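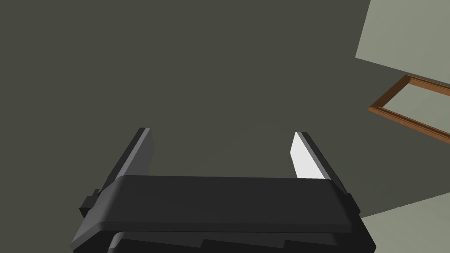
Brunside opens equipment planning service for small workshops

Buyers can try a gripper in simulation before they sign an order

NARNAU (Friday) – Brunside, the supplier of handling equipment, has opened a planning service for workshops that want to buy their first robot arm and do not know yet how much money they should put aside. The service has the name Irora and it is available from December.

With Irora, the customer sends the measurements of the work place and of the parts that must be moved. The Brunside office in Narnau then builds a simple model on the computer, with a parallel-jaw gripper, the work surfaces and the trays or frames that are needed. The customer receives the model together with a budget sheet. The sheet gives the price of the arm, the gripper, the guarding, the installation and the training on separate lines.

"Many small companies ask us first for the price of the arm, and this is understandable," said Lindalva Guimarães, head of planning at Brunside. "But the arm is only one part of the cost. We have seen orders where the fingers of the gripper did not open wide enough for the part, and the customer had to pay a second time. It is cheaper to find this in a model."

Before the opening, Brunside tested the service with 13 workshops. In this period the planning team prepared over 200 layouts. Vasconcelos, a maker of wooden boxes and display trays, was one of the companies in the test. It changed its first plan after the simulation and moved its order to the next budget year, with a smaller arm and two sets of fingers.

A basic plan costs 153 euros and covers one work place and one gripper. The extended plan, at 353 euros, covers up to three work places and includes a call with a planner. Both amounts are taken off the invoice if the customer orders the equipment from Brunside within six months. There is no duty to order.

Brunside reminds customers that the model does not replace the safety check on site, which must still be done before the equipment is used.

Requests for a plan can be sent through the Brunside website or handed in at the Narnau office, which is open until 16:30.

Press contact: Lindalva Guimarães, Brunside, Narnau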